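Search this manual Go

Last updated 9 July 2018

Section 12: Fitting the Legs

The legs are the fun part! Once they are in, your Wimlow goes from a stack of white parts to something you can set a plant on, or a lamp, or yourself. Take your time and enjoy it.

12.1 Spread a cloth over your table or floor. White plastic shows every scuff, and a cloth keeps the top face looking great.

12.2 Turn the seat over and lay it flat on the cloth, ribbed side up.

12.3 Find the joint collar at each corner. Wipe each one out with a dry rag. A crumb of packing foam in there will stop the leg from seating all the way.

12.4 Set the legs down beside the seat with the narrow tips pointing away from you. The wide end is the end that goes into the collar.

NOTE – All the legs are the same, so any leg fits any corner. No sorting needed!

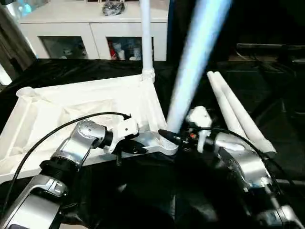 Wimlow Set-Up Guide, page 152

The first leg should stand straight up from its collar before you start on the second. If it leans, pull it out and try again.

12.5 Hold the seat steady with one hand close to the corner you are working on.

12.6 Bring the leg in at a slight slant, find the mouth of the collar with the wide end, then swing the leg upright and press down. You will feel it drop in – a lovely solid feeling.

12.7 Give the leg a quarter turn to the right until it stops.

12.8 Do the same at the other corners. Going corner to opposite corner keeps the seat from tipping while you press.

CAUTION – Do not hit the legs with a hammer or mallet. The collars can crack, and a cracked collar must be replaced before the stool is used. Order part 846 from Grumden.

CAUTION – Never stand on the seat while it is upside down.

12.9 Tug each leg gently. If one moves, repeat step 12.7 on that leg.

12.10 Turn the stool over, set it on a level floor and press down on the middle of the seat. If it rocks, go to Section 13, Leveling.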